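Why Does Cloth Wrinkle?

Drop a sheet of paper and it stays mostly flat. Drop a towel and it lands in a heap. Why?

Cloth is made of threads, and threads bend easily. In most cloth they cross over and under each other, or hook together in loops. They can slide a little where they meet. When you push on cloth, the threads move and the cloth folds.

A fold has two parts. The high part is called a ridge. The low part is called a crease. Ridges catch the light, so they look pale. Light has a hard time getting down into a crease, so it looks dark. One piece of cloth can seem to have many colors, even if it was dyed only one.
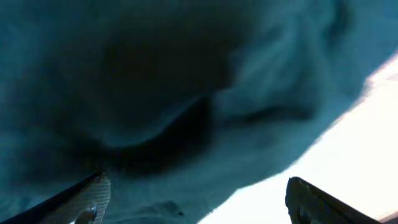
Crumpled blue-green cloth. The deepest folds look almost black.

Try it yourself. You need a towel and a lamp.

1. Crumple the towel on a table.
2. Shine the lamp from one side. Find the darkest spot.
3. Move the lamp to the other side. Is the same spot still dark?
4. Pull the towel flat and look at the color again.

Laine Adomaitis's class tried this in May and drew the shadows with soft pencils.

Word to know
Crease: a line or dip made when cloth or paper is folded.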